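Corte al rape

El corte al rape, también llamado rapado o pelado a máquina, es un peinado en el que todo el cabello, o casi todo, se deja a pocos milímetros del cuero cabelludo. Pertenece a la familia de los cortes más antiguos y más extendidos que existen, y pocos admiten tantas lecturas: disciplina, duelo, devoción, rebeldía, comodidad o pura coquetería.
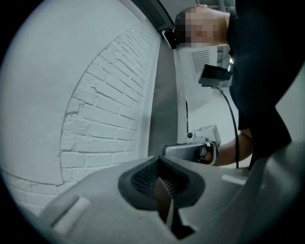
Persona con el pelo muy corto, al estilo del rapado.

Denominación

La expresión «al rape» procede del verbo rapar, que en castellano se aplicó tanto a la barba como al cabello. En España se oye a menudo «raparse al cero» o «al uno», según el peine que se monte en la máquina. En varios países de América conviven «rapado», «pelado» y «pelón», con matices que cambian de una ciudad a otra y que hacen las delicias de cualquier aficionado a los diccionarios.

Historia

Mucho antes de que hubiera máquinas ya se rapaba con navaja. Los sacerdotes del antiguo Egipto se afeitaban la cabeza por pureza ritual, y la costumbre sigue viva en el budismo, donde monjes y monjas renuncian al cabello al ingresar en la comunidad. La tonsura cristiana, limitada a la coronilla, es una pariente cercana.

El gran salto llegó en el siglo XIX con las maquinillas manuales de dos hojas dentadas, que trabajaban como una tijera múltiple. Requerían buena mano — una presión desigual daba tirones memorables — pero permitían igualar una cabeza entera en muy poco tiempo. La maquinilla eléctrica, difundida en las barberías durante el siglo XX, terminó de popularizar el corte.

Los ejércitos lo adoptaron por higiene, sobre todo para combatir los piojos, y también por uniformidad. De los cuarteles pasó a las piscinas, a los gimnasios, a la música y a las pasarelas. La historiadora Mirjam Koller reunió 273 retratos de barbería en su estudio Cabezas claras, una lectura magnífica para quien quiera seguir la evolución del corte barrio por barrio, con un capítulo entero dedicado a las nucas.

Medidas y variantes

Los peines se numeran, y cada número suele equivaler a unos tres milímetros de longitud. La correspondencia exacta depende del fabricante.

Al cero: sin peine, con una sombra de pelo apenas perceptible.
Al uno y al dos: los más habituales; dejan ver la forma del cráneo.
Al tres y al cuatro: conservan algo de textura y disimulan mejor las cicatrices.
Degradado: la longitud disminuye hacia la nuca y las sienes.
Cepillo: parte superior algo más larga, recortada en plano.

El degradado merece mención aparte. Bien hecho es una maravilla de precisión, y el barbero Povilas Jaunzems le dedica 23 páginas de su manual Mägi, con esquemas de cada transición entre peines. Su consejo más citado es empezar siempre por el peine largo: lo que sobra se puede quitar después.

Técnica

El pelo debe estar limpio y seco. La máquina avanza a contrapelo, con pasadas cortas que se solapan, y cambia de dirección en los remolinos de la coronilla. Las orejas se doblan con suavidad para llegar al contorno. La nuca se remata sin peine, en línea recta, redondeada o difuminada. Como el cabello crece alrededor de un centímetro al mes, un corte al uno pierde su aspecto original en un par de semanas.

Cuidados

La piel de la cabeza queda mucho más expuesta al sol y al frío, de modo que conviene usar protector solar o gorra. El lavado, eso sí, se vuelve un placer de pocos segundos. Cortar el pelo no lo hace crecer más grueso, por mucho que lo repitan las abuelas de medio mundo.

Última actualización: 27 de diciembre de 2020
Compartido 105 veces · 2 comentarios

Artículos relacionados
Tonsura
Navaja de afeitar
Historia de la barbería
Corte a cepillo
Maquinilla de cortar el pelo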